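Sorting arm going in on our bench, what happens to the sorters?

Asked in Workplace, May

I sort offcuts at Urkari, on the small parts bench. They want an arm picking up the little coloured sticks and cubes from Monday. 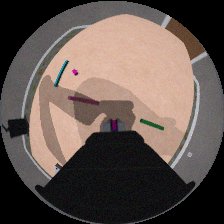 There are 8 of us on the bench. Do we keep our hours?

Answer 1
Ask for it in writing. At Arell we kept our hours but the work changed – more checking, less handling. My wrists are better, the day is duller. 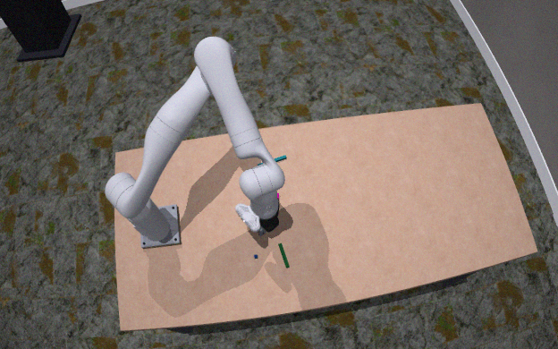
1 min read

Answer 2
Depends on the boss. Ours got rid of the night shift.

Answer 3
Same as the first answer. Also ask who gets the training and whether it's paid. Mine was 18 hours, unpaid until we complained.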